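Printing and Keeping Math Textbooks at Home: Workshop Tips

Posted April 14, 2022, in Paper and Desk

Tips for anyone who downloads free math books and wants them on paper, with margins wide enough to write in.
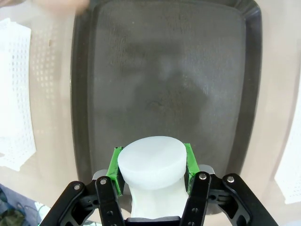 Before you print

Open the file and look at the page size. A lot of older lecture notes were typeset for A4, and printing them on letter paper at 100% can clip the page numbers. Choose "fit to printable area" and run one page that has a displayed equation on it. If the subscripts are hard to read, go up a size or print one page to a side.

Check the page count in the viewer against the last number printed in the book. My copy of the Wustden notes on number theory has 158 numbered pages, but the front matter uses roman numerals, so "print pages 1 to 20" gave me the preface and most of the contents.

Print the errata too, if there are any. Put them at the front, where you'll see them before you spend an evening on an exercise with a wrong sign in it.

Choosing paper

Ordinary 20 lb copy paper is fine for pencil. For fountain pen or felt tip, use 24 lb or heavier. Thin paper printed on both sides shows the other side through, and a stray dot behind a formula can look like a decimal point or a derivative.

Let an inkjet stack sit for an hour before you punch or trim it.

Splitting a long book

Anything over 300 pages is easier to use in parts. Split at chapter breaks, and make an extra copy of the notation list and the index for each part. I printed the Plarar calculus course, all 1,002 pages of it, as one block and could never get it to lie flat. It is now in four parts, with answers in a thin one of its own.

Three-ring binders

Use D-rings. On round rings the back pages curl around the metal and the holes tear. Leave the binder nearly a quarter empty so you have room for worked solutions next to the problems they belong to.

Torn holes can be fixed with reinforcement rings. For the first and last sheets, put a strip of clear tape down the edge before punching.

Gluing a paperback

1. Square up the stack by tapping the spine edge on a table, then the top edge.
2. Clamp it between two boards with the spine edge just showing.
3. Roughen the spine with coarse sandpaper and brush off the dust.
4. Brush on a thin coat of PVA glue. Let it dry, then add a second coat.
5. Press a strip of thin cotton cloth into the second coat while it is wet.
6. Leave it clamped overnight. Glue the cover on the next day.

Don't put wax paper over wet glue and forget about it — a corner will stick. Baking parchment comes away more cleanly.

Writing in the margins

Use a hard pencil, 2H or so, for checking steps, and a colored one for questions you want to come back to. Ink is for corrections you have taken from the errata.

If a proof needs more room than the margin has, write it on a loose sheet and put the page number and theorem number at the top before you start. Loose sheets without a number end up in the back pocket and stay there.

Solving on a board

A small whiteboard is good for problems you expect to get wrong. Wipe it the same day. Old marker comes off with rubbing alcohol on a paper towel. Try a corner first on painted boards.

Labels and shelving

Write the title, the part and the date of the version on the spine. Authors revise these books, and exercise 113 in one version may be exercise 2 in a later chapter of the next.

Keep printed books upright and fairly snug. Glued ones sag if they lean. Damp basements are bad for both paper and PVA.

More in Paper and Desk: Sharpening compass leads. Getting eraser crumbs out of a keyboard. Graph paper you can rule yourself.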